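Dec 29, 2021

The building is very quiet this week. I have the key from Wumpini and I came by the early bus, so I could work a full day without anyone asking for the bench. I write this in the evening, at home, with tea. I want to keep the reasoning while it is still clear in my head, for I know that in January I will read only the numbers and forget why I chose them.

The question is still the same one as in August. When we train the two-arm policy on demonstrations, does it help to leave other things lying on the surface, or does it only make the learning slower? Henok believes it helps. I was not convinced. We had 234 demonstrations for the case task, all made by Wumpini and me with the hand controllers, and I divided them in 2 sets. In the first set the floor has only the case on it. In the second set there are also things that have nothing to do with the task, put in a new place each time. The network and the training length are the same for both. Then each policy gets 100 trials, all of them with the extra things present, and I write down success or failure by one rule which I fixed before starting. If the lid is not fully down when the time runs out, it is a failure, even if it is very near.

The rule was hard to follow today. Twice the lid was almost down and I wished to be generous. I wrote failure.

The policy from the clean set did poorly, as Henok said it would, but the way in which it failed was new for me. I expected that the arms would go to the wrong object. Mostly they did go to the case, and then they waited there, moving a little forward and a little back, as if they could not decide which phase of the task they were in. I have no measure for this waiting. I started to note it in the margin with a small w, but I started only after lunch, so the morning trials do not have it and I can't use the count. I should have watched some trials without scoring first. Next time I will.

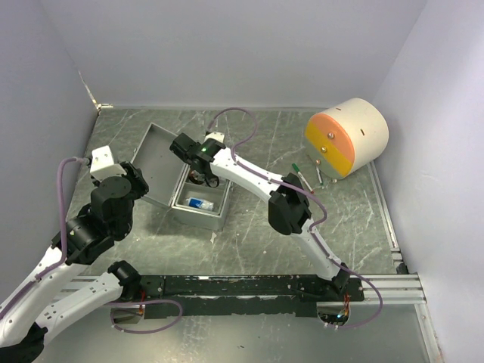 Bimanual Manipulation Group, Wainwright Laboratory

The coloured cylinder and the markers are the things that trouble the clean policy the most, I think, but I must be careful with this. The cylinder is big and has orange and yellow on its face, while the case is plain grey, and it is easy to tell a story about colour. It is also possible that only the size matters. To separate the two I would need a grey cylinder of the same size, and I don't have one. Henok has some grey paper in his drawer and perhaps we can wrap it.

The mixed policy I have not finished. I stopped it in the afternoon when the right arm began to make a small noise at the elbow, and I did not want to run it alone in the building with a noise that I can't explain. What I have seen until then looks better than the clean one, but a half-finished column is not a result and I will not put it in the message to Henok. He would be too happy.

One more doubt, for honesty. Wumpini made most of the clean demonstrations and I made most of the mixed ones. She is faster than me, and her movements have fewer stops. So perhaps we are comparing two people and not two kinds of floor. I don't know how I did not see it in August, when it would have been cheap to correct. I could take 3 evenings and record some clean ones myself, and ask her to do some mixed ones. She will say yes, but she will also ask why we did not plan it so from the beginning, and she will be right.

For tomorrow: look at the elbow, write to Wumpini about the recordings, and copy today's sheet into the Plinent folder before I lose it.

It was snowing when I locked the door, and the bus was late. I ate the last of the bread with cheese and forgot to buy more.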